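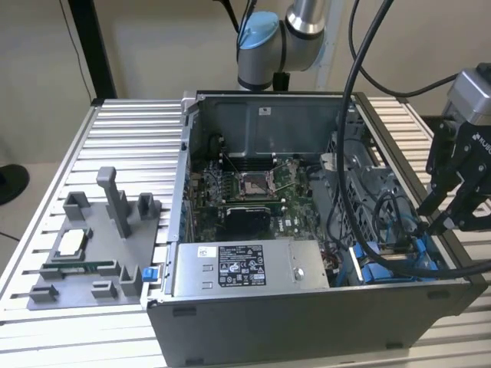
Figure 1. Tower on the ribbed bench, side panel off. CPU socket, apparently without processor.

Home | Projects | Reports | Funding | Contact

Sep 28, 2018
Heikki Rissanen, Hakala workshop

Progress report to Sternberg: desktop refurbishment, second period

Work under the grant continued at the Hakala workshop. Intake since May is 478 towers, against a program target of 600. Of these, 19 were rejected for chassis damage and sent to Niso for metal recovery. The remainder are at various stages of strip-down, test and rebuild.

Strip-down is done with the case on its side and the panel removed. The graphics card and power supply stay seated until the board has been inspected. Processors are catalogued separately from boards. The socket lever and retention frame are checked on every unit, as bent pins remain the main cause of board failure at test.

Blue plastic parts (slot clips, drive-caddy tabs, the release latch) are retained with the case. Replacements are hard to source in this colour and the grey substitutes from Drila did not fit the drive cage.

Cable handling is behind schedule. Looms left over the drive cage slow access to the bays, and a tie-back step has been added to the work instruction. Power supply labels are now transcribed at intake.

Spending on consumables for the period was $3,926, mainly thermal compound, cable ties and replacement drives. No change to the labour budget is requested.

Next period: complete board testing, revise the cable procedure, begin rebuilds for the second school order.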